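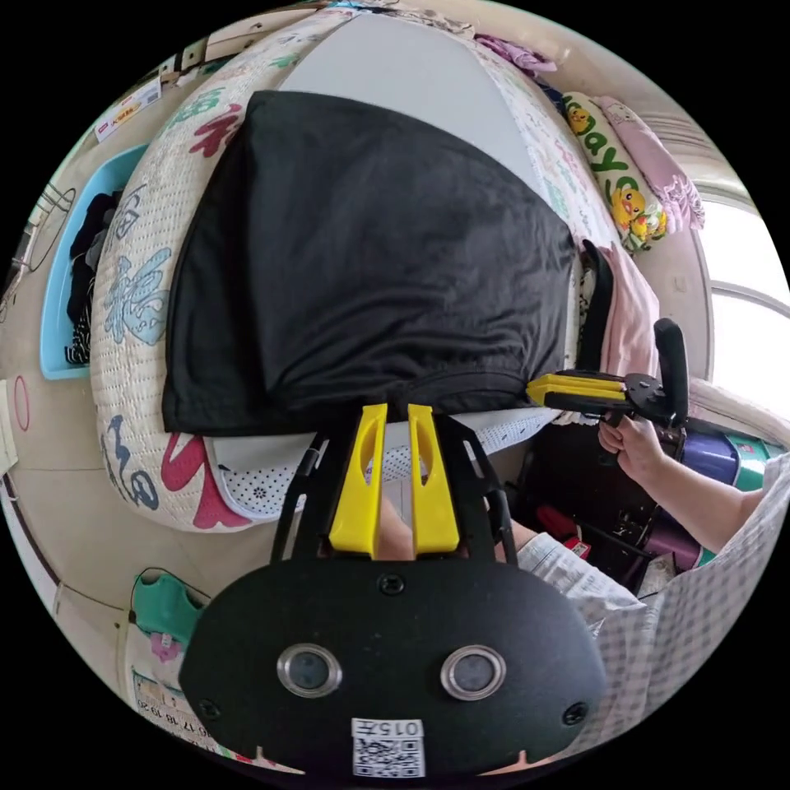 June, folding notes, Cloltano

Found the fault, and it's a good one! The right gripper kept reporting closed when it had a gap left, so the hem slipped out in the middle of a fold. It showed up in 25 runs out of 146, nearly all on dark shirts. I'd blamed the tracking for two days (sorry, Halyna).

Ecaterina Grecu pulled the log for run 1885 and there it was - the width reading freezes for a moment, then jumps. A screw on the encoder mount had backed out, so the mount shifts when you squeeze hard. Tightened it, put a dab of threadlocker on, zeroed both sides again. Next ten folds were clean and I may have cheered.

Safety point: with the cover off, that linkage pinches. Got my thumb. Power off first, please.

To do: check the spare set at Ronda for the same screw. Mark the 25 bad runs, don't delete them. Halyna wants the plots before lunch.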